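4. What people mean when they call wood "warm"

We came to this part of the study a little sideways. The first round of home visits in Helau was meant to be about storage, and we had a tidy sheet of questions about drawers and shelves and where the winter blankets go. People answered those questions kindly enough, but what they wanted to talk about was the look of the wood itself - the color of a sideboard a grandmother had left them, or the reason they had never painted over a bedroom door. By the second week we had put the storage sheet away and were simply letting them talk.

In all we collected 237 written comments from households in Helau and Homby, and the word "warm" turns up in them more than any other describing word. It is a slippery one. Some people plainly meant color, and set it against the gray and white finishes that were sold so widely in both towns when the new housing went up. Others meant something nearer to comfort or company. One woman in Homby wrote that her kitchen felt "lived in before we even moved in," and when we went back to ask her what she had in mind, she put it down to the cupboard fronts and the afternoon sun on them, and then told us at some length about the previous owners, whom she had never met.

We sorted the comments by hand, going through the whole pile 3 times, and two of us did the sorting separately before we compared notes. Where we disagreed, it was nearly always over comments that mixed color with memory. A man who writes that his table is "the same brown as my school desk" is talking about brown, of course, but he is also talking about school, and we could not in good conscience put him in one box and leave him out of the other. In the end we let such comments sit in both groups, which makes the totals a bit untidy but seems to us fairer to the people who wrote them.

Grain came up almost as often as color, and here the two towns parted ways. In Homby, where the Clasow furniture works employed so many families over the years, people tended to praise straight, even grain and spoke of it as a sign of care in the making. In Helau they were fonder of the wandering kind. They liked lines that drift and fork, and they liked being able to find faces and rivers in them (this was said to us by grown-ups as well as by children, and with no embarrassment at all). Figure 1 gives a fair idea of the sort of surface the Helau households had in mind: an orange-brown face with upright grain, some of the streaks dark and narrow and others wider and paler, and nothing on it to interrupt them.

We should add a word on light, which we had not planned to look at. We held 40 of our talks in the evening, with the lamps on, and those are the talks in which people used "warm" most freely. The Wednesday morning visits gave us plainer language - "brown," "reddish," "a bit dark for the room." Chaudhary, the lighting survey we had leaned on for our daytime wording, does not separate the two, and we would gently suggest that any later work should. A door that is dull at breakfast can be a handsome thing by supper, and its owner will describe it to you accordingly.

Figure 1. Grain and tone on a plain wooden surface in a computer rendering, with a brighter patch near the middle and deeper reddish-brown bands toward the lower left.

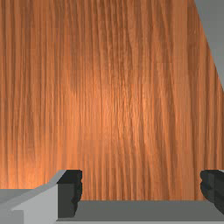
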